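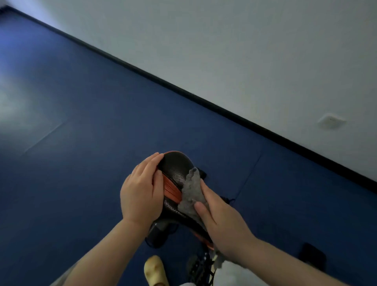 Minutes – allotment association, November, started 7.10pm

Present: Gopinath Pinto (chair), L. Ngubane, plot holders as per sheet. Apologies from plots 12 and 14.

Last minutes agreed. One correction, the hedge was cut on the Flimel side, not the lane side.

Water. Bill in, £1174, up on last year. Leak at the bottom trough now mended but we paid for it all summer. Hosepipes left running again. Agreed – no hoses after 8pm, notice to go on gate. Ngubane to ask if meter can be read monthly.

Rents. 3 plots still owing. Letters to go out, second one if no reply by end of month. Long talk about whether half plots should pay more than half. No decision, carried over.

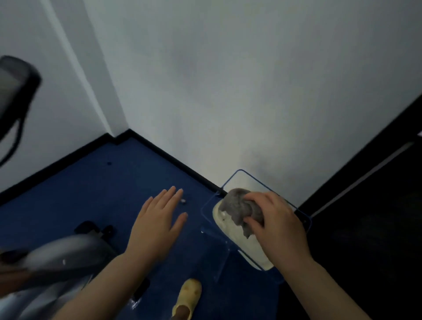

Track. Quote from Giltitz for stone, £1000 delivered to the gate, we spread it ourselves. Zumanton cheaper but wont deliver past the bridge. Go with Giltitz. Need barrows, and people with backs.

Shed roof. Felt gone at the north end, seed potatos moved to the other side. Up to £300 agreed for repair. GP to get somebody to look before the frost.

Bonfires. Complaint from the houses again. Rule stands, dusk onwards, nothing painted or plastic.

AOB. Gate code to change, new one by text only – please don't write it on the post. Rats near plot 9, compost lids on please. Manure heap is for everyone, one barrow at a time.

Closed 8.50pm. Next meeting after Christmas, date to follow.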